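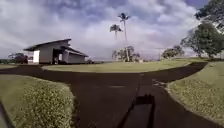
Edifício térreo e acesso asfaltado, com a ilha relvada ao centro.

Associação de Moradores e Utilizadores do Parque Arango
Acta da reunião ordinária de dezembro

Presentes: Giuliana Chávez (presidente da mesa), Rigoberto Llanos (contas), Lizeth Ríos (secretária), Detlef Stöcker (espaços exteriores) e mais sócios, conforme folha de presenças anexa.
Ausência justificada: Jhonatan Ospina, que enviou por escrito a sua posição sobre o ponto 3.

A reunião abriu às 18h30, em segunda convocatória. A acta da reunião anterior foi lida e aprovada com uma correcção: onde se lia "quota semestral" passa a ler-se "quota anual".

1. Contas

Rigoberto Llanos apresentou o mapa de receitas e despesas. O saldo transitado é de 532 euros, já descontada a factura da electricidade. Continuam por cobrar quotas do ano passado. Um sócio perguntou se as quotas em atraso podem ser pagas em prestações. A mesa respondeu que sim, mediante pedido escrito à secretária, e que o prazo para esse pedido termina com o fim do trimestre.

O recibo do seguro veio com a morada antiga. Rigoberto Llanos já pediu a rectificação à seguradora e aguarda resposta. O mapa foi aprovado por unanimidade.

2. Horta comunitária

Há três talhões sem titular. Ficou decidido atribuí-los pela ordem da lista de espera, e quem não responder ao contacto no prazo de duas semanas passa para o fim da lista. A proposta de dividir os talhões maiores a meio foi discutida e retirada pelo proponente, que a poderá voltar a apresentar na primavera.

Detlef Stöcker informou que a bomba de rega Prokeo perde pressão ao fim de pouco tempo de uso. Foi desmontada e limpa, sem melhoria. O orçamento para a substituição da junta e do pressostato ainda não chegou. Até lá, a rega faz-se por turnos, com o horário afixado no portão da horta. Pede-se aos hortelãos que não deixem mangueiras ligadas entre turnos – já houve duas queixas.

A compostagem foi também abordada. Continuam a aparecer restos de comida cozinhada nos compostores. Será enviado novo aviso a todos os titulares, com a lista do que pode e do que não pode ser depositado.

3. Festa de primavera

Discutiu-se se a refeição deve ser confeccionada pelos sócios ou encomendada. A empresa Menus apresentou uma proposta de até 3.000 euros, com loiça e serviço de mesa incluídos. Leu-se a mensagem de Jhonatan Ospina, que considera o valor excessivo para uma festa em que a maioria dos participantes traz comida de casa, e que sugere encomendar apenas o prato principal.

Giuliana Chávez lembrou que no último ano sobrou muita sobremesa e faltou prato quente. Lizeth Ríos propôs pedir à empresa um segundo orçamento, só com prato principal e sem loiça. Submetida a votação, a proposta foi aprovada, com quatro abstenções. A decisão final fica para a próxima reunião.

Quanto à música, o grupo coral de Zirkholm confirmou interesse em actuar, desde que a associação assegure o transporte. Detlef Stöcker fica de saber o preço do aluguer de uma carrinha com motorista.

4. Regulamento interno

Foi distribuída a nova redacção do artigo sobre visitas e animais. As alterações principais são a obrigação de trela em todo o recinto e a responsabilidade do sócio pelos convidados que traga. Uma sócia pediu que ficasse claro se a trela é exigida também dentro dos talhões. A mesa entende que sim, e o texto será corrigido nesse sentido.

O artigo sobre cedência de espaços a terceiros ficou por discutir, por falta de tempo.

5. Outros assuntos

– As chaves não devolvidas por antigos titulares serão pedidas por carta registada.
– O quadro de avisos passa a ser actualizado à sexta-feira. Quem quiser afixar alguma coisa deve entregá-la à secretária até à véspera.
– Foi sugerida uma troca de sementes em fevereiro. Lizeth Ríos recolhe inscrições.

A próxima reunião será marcada por convocatória, com o segundo orçamento da refeição e o artigo em falta na ordem de trabalhos.

Nada mais havendo a tratar, a reunião foi encerrada às 20h15, dela se lavrando a presente acta, que vai assinada pela presidente da mesa e pela secretária.

Giuliana Chávez
Lizeth Ríos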